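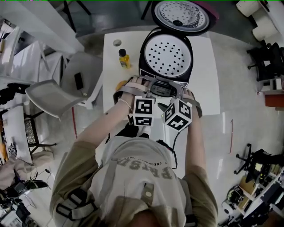 第六讲 公有酒店资产的处置与委托经营(讲义,课前发)

上周五没讲完的先补两句,然后进正题。作业要求在最后,别漏看。

一、先补上次的尾巴

上次讲到公有酒店为什么会存在。课上有同学说是"政府爱开店",太粗了。要分来源:
早期为了接待用的,招待所改的,位置好,房间少,后厨大得离谱。
为了带动冷门目的地的,私人资本不肯去,公家先盖一个,再等别人来。
接手来的,原业主欠税欠债,抵给地方,地方拿着也不知道怎么办。
遗产建筑改的,老官邸、老车站、修道院。不能拆,不能大改,修又贵。

来源不同,处置的办法就不同。这句话划线。后面案例全靠它。

二、账怎么看

酒店的账,学旅游管理的同学容易只看入住率。入住率高也能亏。要看四样东西:平均房价,每间可售房收入,经营毛利(GOP),还有扣掉资本性支出之后剩下多少。

公式再写一遍,考试不给:
每间可售房收入 = 平均房价 × 入住率
也等于 客房总收入 ÷ 可售房晚数
两个算法结果应该一样,不一样就是分母搞错了。最常见的错:把维修停用的房间也算进可售,或者反过来,把卖不出去的房间偷偷报成维修。后一种在公有酒店的报表里要特别留心,维修房一多,入住率就好看了。

餐饮单独算。公有酒店餐饮收入占比往往偏高,宴会、会议、单位用餐。但是应收账款也高。挂账,一挂两年。收入确认了,现金没到。所以现金流量表一定要翻,只看利润表会被骗。

还有一项,更新改造准备金(FF&E reserve)。按营业收入提一个比例,专款专用,换床垫、换空调、换地毯。私人业主的合同里基本都写死。公有的常常不提,或者提了被上级调走。后果大家住过就知道。

人工成本:公有酒店的员工一部分是编制内,一部分合同工,同一个前台两套工资。处置的时候编制内的人怎么安置,是谈判里最慢的一块。下面会讲。

三、处置的五条路

1 整体出售
产权连地一起走。一次拿钱,以后跟你没关系。问题:卖给谁,卖多少,卖完改成公寓怎么办。所以常附用途限制,比如若干年内必须保持酒店用途。限制越多价越低,这个是必然的,不能又要高价又要捆手脚。

2 长期租赁
地和楼还是公家的,经营权租出去。租金结构通常是保底加提成,取高者。注意"取高者"和"相加"完全两回事,看合同时圈出来。去年有组同学就是这里看错,整份估值全歪了。

3 委托管理
业主还是公家,请管理公司来管,付基本管理费和奖励管理费。风险全留在业主这边。管理公司旱涝保收,所以奖励费要跟GOP挂钩,并且最好设业绩测试条款:连续两年达不到预算GOP的某个比例,业主有权解约。

4 特许品牌
只买牌子和预订系统,自己管。适合自己有团队的。公有酒店多半没有,硬上的话品牌标准达不到,最后被摘牌,更难看。

5 合资,存量资产入股
公家出楼,对方出钱改造,按评估值定股比。难点就是评估值。评高了对方不来,评低了有人说贱卖国有资产。两头挨骂。

板书补充:还有一种"不处置",就是拖。拖也是一种选择,有成本,楼在折旧。很多地方实际走的是第六条路。

四、招标文件里要看什么

拿到一份招标公告,按下面顺序看,省时间:
(1) 标的范围。哪几处,打包还是分拆。打包的,里面多半有一处好的带几处差的。
(2) 权属。地是谁的,有没有抵押,有没有没了结的官司。
(3) 投标人资格。净资产门槛、经营房间数门槛、年限。门槛定得怪异的时候,想一想是给谁量身定做的。
(4) 保证金和付款节奏。
(5) 改造义务。多长时间内投多少,投不到怎么罚。
(6) 人员安置。
(7) 退出与移交。租期满了,家具设备归谁,预订数据归谁。
(8) 评标办法。综合评分还是价高者得。

第(7)条每年都有人漏。客户数据现在值钱,合同里不写清楚,管理公司走的时候把会员名单一起带走,你剩一栋楼。

五、案例:Arruda 的三处房产

材料已发群里,英文版十几页,这里只给骨架。

Arruda 是个海边小地方,旺季短,从五月开始有人,九月一过街上就空。当地的旅游公司叫 Tader,公有,手里三处房产:
甲 Gudham,老官邸改的,33间房,列入保护名录。名气大,婚礼多,房价高,维修费也高。
乙 Stonder,海滨度假酒店,200间房,八十年代的楼,管线老化,电梯两部坏一部。
丙 一处内陆客栈,在去山里的公路边,房少,亏得不多,但年年亏。

Tader 的负责人叫 Afonso Barreto,原先管港口的,不是酒店出身。他接手第一件事是停掉挂账。得罪了一批人,但是现金流当年转正。这个动作值得记,不花钱,见效快,为什么前任都不做?课上讨论。

第二件事,提出三处打包卖。议会不同意,理由是 Gudham 不能卖,那是本地的脸面。于是改方案:Gudham 留下做委托管理,Stonder 出售,丙长期租赁。

招标走了两轮。
第一轮,Stonder 流标。原因看材料附件二,主要是改造义务写得太死,要求签约后一年内全部完工。旺季就那么几个月,谁敢停业改造?投标人算下来,第一个旺季全丢,贷款利息照付。
第二轮,改成分期改造,分两个淡季做,允许旺季半楼营业。来了三家,成交。

丙的租赁,只来了一家,是客栈原来的承包厨师,跟亲戚合伙。租金低,但是人员全部接收。Barreto 接受了。有人批评程序上只有一家投标不该开标,这个看各地规定,材料里的规定是第二轮可以。

Gudham 的委托管理合同,谈了最久。争的是三点:
a 奖励费的基数,是按GOP还是按扣掉准备金以后的GOP
b 婚礼收入算不算进基数。管理公司说算,业主说婚礼是老房子自己带来的,不是你卖出来的
c 业绩测试遇到不可抗力怎么豁免
最后 a 按扣掉以后,b 算一半,c 写了很长一段,自己去读,写得不错,可以当范本。

课堂小算:
Stonder 某年旺季某月,30天,200间全部可售,平均房价按当地货币 537,入住率六成半。
可售房晚 200 × 30 = 6000
已售房晚 6000 × 0.65 = 3900
客房收入 3900 × 537 = 2094300
每间可售房收入 2094300 ÷ 6000 = 349.05
验算 537 × 0.65 = 349.05 对上了。

再问:如果其中40间是电梯坏了上不去、报维修的,可售变160间,已售不变,入住率变多少?
可售房晚 4800,入住率 3900 ÷ 4800 = 81.25%
客房收入一分钱没多,入住率从 65% 跳到 81.25%。所以我前面说要留心。跨酒店比较的时候,最好同时报一个按全部房间算的数。

六、价格怎么谈,估值三法

收益法:预测现金流,折现。酒店估值主流用这个。折现率和退出资本化率是两个主观数,动一点点,结果差很多。报告里必须给敏感性表,不给扣分。

市场法:找可比交易,按每间房单价比。问题是公有酒店的可比交易少,而且成交价里夹着各种附加条件,要调整。保护建筑几乎没有可比的,硬比没意义。

成本法:重建要多少钱减折旧。一般当下限参考,或者给保险用。Stonder 的楼按成本法算出来不低,但没人会照着付,因为重建一栋一模一样的老楼没有商业理由。

三法结果不一致很正常。写报告时要讲清楚你侧重哪个,凭什么,不要简单取平均。每年都有人取平均。。。

七、人员安置

时间不够,只列要点,下节课展开。
编制内:转岗、提前退休、买断、随资产转移。
随资产转移的,要写保护期,期内不得裁减,工资不得降。
退休金缺口谁补,必须在签约前算清。这一项爆雷的最多。
合同工:往往没人替他们谈。季节工更是,名册上都不全。Arruda 案里季节工的优先回聘是后来加进去的,工会吵出来的。
安置成本要进估值。买方一定会算,卖方不算就是自己骗自己。

八、几个容易混的词

业主 ≠ 经营方 ≠ 品牌方。三个可以是三家,也可以是一家。答题先说清楚谁是谁。
基本管理费:按营业总收入提。奖励管理费:按利润提。
保底租金:不管生意好坏都要交。
不干扰协议(NDA 是保密协议,别写错,这里是 SNDA):业主的银行收楼的时候,承认经营方的合同继续有效。公有业主向银行抵押过的,管理公司一定会要这个。
尽职调查:买之前查。查完才签,顺序别反。

九、阅读

必读:群里的 Arruda 材料正文和附件二、附件四。
选读:附件一是历史沿革,有兴趣看看,不考。
教材对应的是讲委托管理合同的那一章,重点看业绩测试和提前终止两节。

十、作业

两人一组。从自己家乡或者熟悉的地方找一处公有的酒店、招待所、度假村,查公开资料,写一份处置建议书。
字数 2000 以内,表格不算。超了我不看后面的。
必须有:来源判断(对应第一节哪一类),一张简单的经营数据表,五条路里选哪条以及为什么不选另外四条,一段人员安置。
数据查不到可以自己估,但要写明怎么估的。抄酒店官网介绍的直接退回,去年退了好几份。
星级、装修风格、大堂照片这些少写,跟处置没关系。

周五上课前交,纸质,左上角订一下。电子版同时传一份,文件名写两个人的学号,不要写"最终版"。

下节课:人员安置展开,加上 Gudham 合同逐条读。请把附件四打印出来带着,教室投影看不清小字。

答疑时间照旧,下午四点以后,先发消息。

更正:上一讲讲义第三页,"奖励管理费按营业总收入提"写错了,应为按经营毛利提。已经照旧版背了的同学改过来。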